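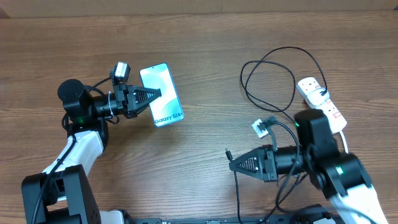
Posted by Ertuğrul Avcı, 9th October, 8:14 pm
Board: Home & Table > Board Games

Soltura with four players — wow!

We finally got Soltura to the table last night with four and I can't stop thinking about it. The river auction is so much better with a full group! I won 6 cargo tiles in the opening round, felt like a genius, and then had no coins left for the harbor. Final score 397, dead last, and I'd play again tonight.

songul_aksoy wrote:
Welcome to the club! Try it with the Polat expansion when you get a chance. The night market gives broke players something to do, and our group won't play without it now.

wundesis_fan wrote:
Have to disagree on Polat. It adds an hour and the market cards are really swingy. Base game is tighter. Also 397 isn't bad for a first go, my first was way under that.

songul_aksoy wrote:
An hour? We add maybe fifteen minutes. Are you shuffling the market between rounds? You only do it once, at setup.

wundesis_fan wrote:
...we've been shuffling every round. Okay, I'll give it another shot. Still think the Lantern card is too strong.

Ertuğrul Avcı wrote:
Ha, ordering Polat anyway! What's a good winning score with four? Our winner had 518 and was very loud about it.

songul_aksoy wrote:
518 would win most nights at our place. Watch out for anyone buying up the docks early — that's usually how they get there.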